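Suvar Public Library to Lend Work and School Clothing Beginning This Fall

Posted 4/2/18

The Suvar Public Library will add clothing to its list of items available for loan, under a plan approved at last month's regular board meeting. The new collection will open in November at the Tevier Street branch and will serve library cardholders aged 16 and older.

The collection will begin with denim, khaki trousers, plain button-front shirts and dark jackets. Cardholders may borrow up to 4 items at a time for a period of 19 days. One renewal will be allowed if no other patron has placed a hold. There is no charge to borrow, and the library's usual late fees will not apply to clothing during the first year.

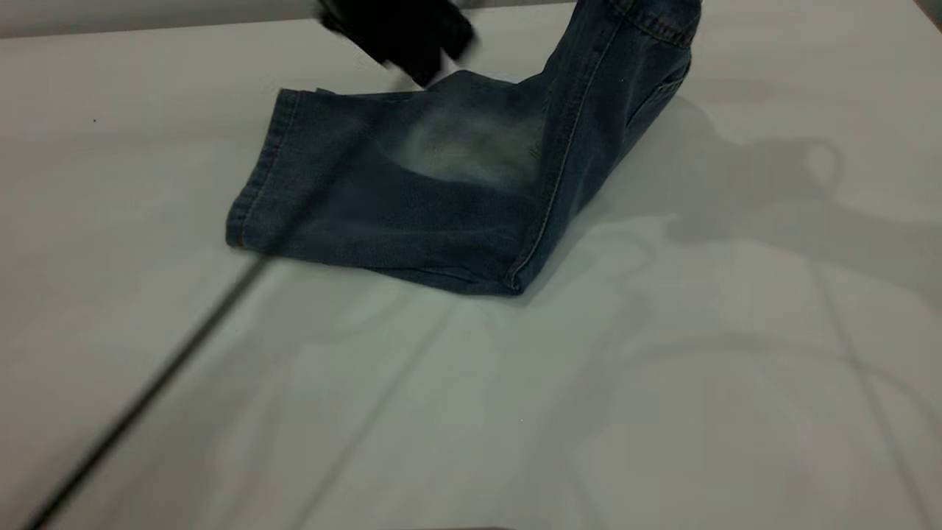

A resident who spoke during public comment asked whether the money would be better spent on longer evening hours, and said the branch now closes before many people in the east end are home from work. The board replied that the two matters are funded separately. Evening hours are paid from the general operating budget, which will be reviewed in the fall. The clothing collection is supported by a one-time grant from the Wijesinghe Fund, and grant money may not be used for staff hours.

Under the terms of the grant, the library must report twice a year on the number of loans, the number of items lost or retired, and the cost of cleaning. Names and borrowing records will remain private, as they are for books and other materials.

Laundering will be handled by Visell Textile Care, which was chosen from three bidders. The firm will pick up returned items twice a week and bring them back cleaned, pressed where needed and folded for the shelf. Borrowers are asked not to wash the clothing themselves. Small stains and loose buttons should be noted on the return slip – there is no penalty for ordinary wear.
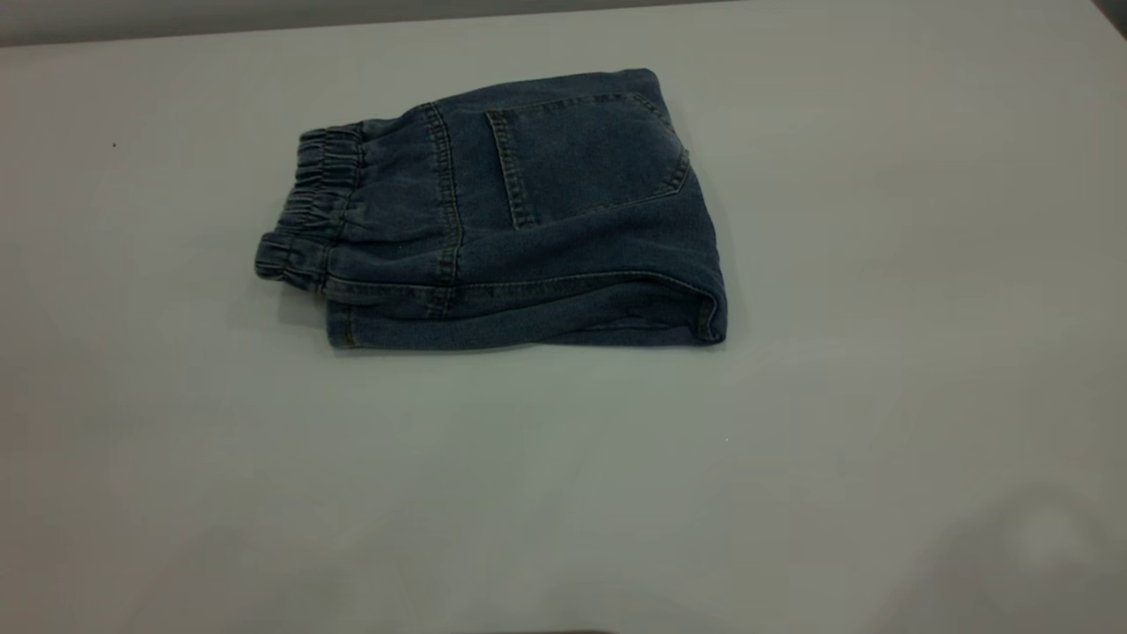
Several written comments on the plan dealt with sizing, and one asked that the library stock pull-on styles as well as those with zippers and buttons, as some older patrons and people with limited use of their hands find standard closures hard to manage. The request has been added to the purchasing guidelines. Staff will also buy a wider range of sizes than first proposed, with waist measurements up to 38 inches in the opening order and larger sizes to follow in the second.

Each item will carry a sewn-in label with a barcode and will be listed in the online catalog by type, size, color and inseam. Patrons may place holds from home and pick up at either branch. Two fitting rooms will be built in the former copy area at Tevier Street, and work there is expected to take 20 days.
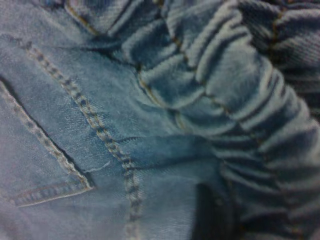

The library will accept donated clothing on a limited basis. Items must be clean, free of tears and made of a fabric that can stand frequent washing. Shoes, undergarments, swimwear and children's clothing cannot be accepted at this time. Donations that do not meet the guidelines will be passed on to the county clothing bank unless the donor asks for their return.

Donations may be left at the Tevier Street service desk during open hours. Please do not place clothing in the outdoor book drop, where it may block the chute.

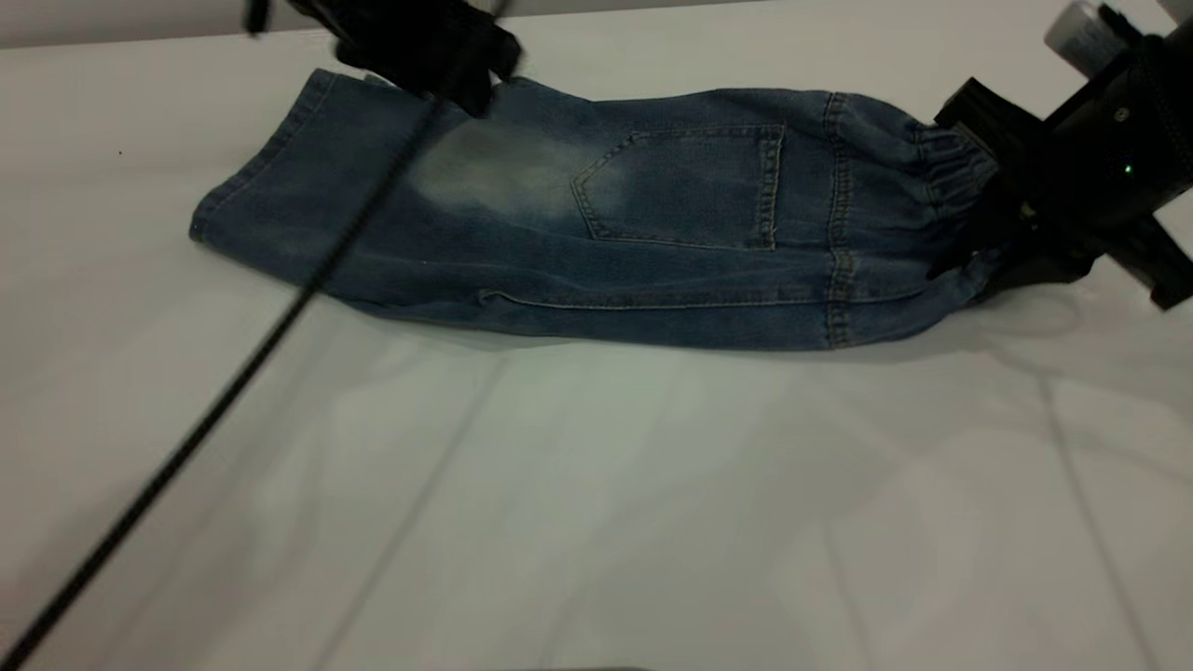
Folded denim. Jeans will be among the items offered for loan.

Full borrowing rules and the donation guidelines are available at both branches and on the library's website. Comments on the draft rules may be submitted in writing at either service desk until the end of the month.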